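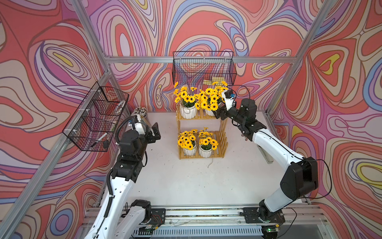

Up before six again, and for once it wasn't the bins. I'd promised Obed I would have the Ruth talk ready for the house group tonight and I'd written precisely one paragraph, most of which was me apologising for the paragraph. So, tea, blanket, Bible, and the heating still off because it's November and I'm stubborn.

I'd forgotten how short Ruth is! Four chapters, you can read the lot before the toast goes cold. I kept getting stuck on Naomi telling everyone to call her Mara because life has turned bitter. She says it in front of Ruth, who has just walked all that way with her, and I wonder how Ruth felt standing there. I wrote that down and then sat looking at it for ages. I think I've been a bit Naomi myself since the move, if I'm truthful – moaning about what we left behind while perfectly good people keep turning up with casseroles.

Eleven of us squeezed in at Selorm's by half seven. Birdie brought her mother's lentil thing (second helpings, no regrets). Ebenezer opened with a prayer that wandered off round the world and came home by way of the boiler fund, which has got to £2,984 now, so we clapped.

The talk went all right. I lost my place once and said Boaz when I meant Elimelech, and Remo put me straight very kindly. Then he asked whether Naomi ever says thank you to Ruth, and we all went scrabbling through the pages. None of us could find it. Birdie reckoned she says it by making plans for her, and Selorm said her own gran was just the same, never a soft word but your coat was always mended. We went on about grans for a good half hour and I didn't get to my last two points at all. Didn't mind a bit.

Hymn 268 to finish, no piano, pitched far too high by me. Obed gave up on the second verse and hummed.

Walked home the long way past the allotments with Ebenezer, who wants us to do Jonah next. I said yes before I'd thought about who'd be leading it. Must ring Mum tomorrow. And give Birdie her dish back – that's two of hers I've got now.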